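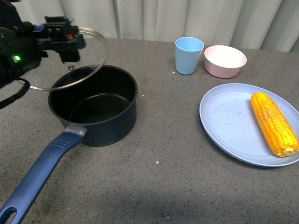
Asnakech Tilahun wanted to know if the couple from Rillau are really back together, or if the magazine cover is just promo for the new record. Same thing I came to ask, so I'm making it a proper post.

**Did the Rillau singer and his wife ever split, and is the album about it?**

posted by gebreyesgirl

Ok so I've followed them since the first EP and I'm totally lost. In November the fan accounts said she moved out. Then nothing. Now there's a joint interview in Protalau where he calls her "the person who reads every line before the band does" and they're holding hands on page 4. No mention of a split at all. Not one word.

But track 2 on the new album is called "Spare Key" and the chorus is him asking for it back?? So which is it. Did they split and make up, or was it never true. Links welcome, I only have the print copy and my sister spilled something on half of it.

Also is the Gebreyes show still on — the ticket page has been blank since last week.

---

**Pideck_Paul**

Read the whole interview, it's longer online. The writer does ask. He says they "took some months in separate cities" while she was finishing her play and he was recording. Doesn't use the word split. She says people can call it what they like. So I'd say time apart, yes, divorce papers, no. Never saw anyone show papers.

The November thing came from one post on a fan account. The person deleted it two days later and said a cousin had told them. Everybody had copied it by then, incuding two gossip sites that credited each other.

As for "Spare Key" — he wrote that with the drummer and it was already in the live set a year before any of this. I heard it at a tiny show, 400 people maybe less, and he introduced it as a song about his landlord. Could be a cover story but the second verse is about a boiler so I belive him.

The slow one at the end is the one about her. He says so in the interview, near the bottom. Wrote it on her birthday, didn't play it to her for weeks, she cried in the car. That part is sweet, skip the rest if you're short on time.

Gebreyes: still on as far as I know. Page was blank for me too, then it loaded on my phone. Clear your cookies.

---

**marnie_k**

they're fine. my friend saw them at the airport. leave them alone lol

---

**Lowercase Dana**

Mostly agree with Paul but one fix. The separate cities bit is her quote, she says it first and then he picks it up. Matters a little, people on the Pideck forum are already saying he "admitted" something. He didn't. The thread there is at 3597 replies and most of them haven't read past the headline.

Also the photos aren't new new. Protalau says in the small print they were shot before the album was announced, so the hand holding doesn't prove much for right now. What does — she's listed as co-writer on three songs, check the sleeve. And she was side stage on 2nd February when they did the radio set, the host said hi to her on air. You can hear her laugh.

Gebreyes show got moved to the bigger room, same night. Old tickets still work, the venue emailed everyone, look in your spam. Doors are earlier now so dont go by the time printed on the ticket.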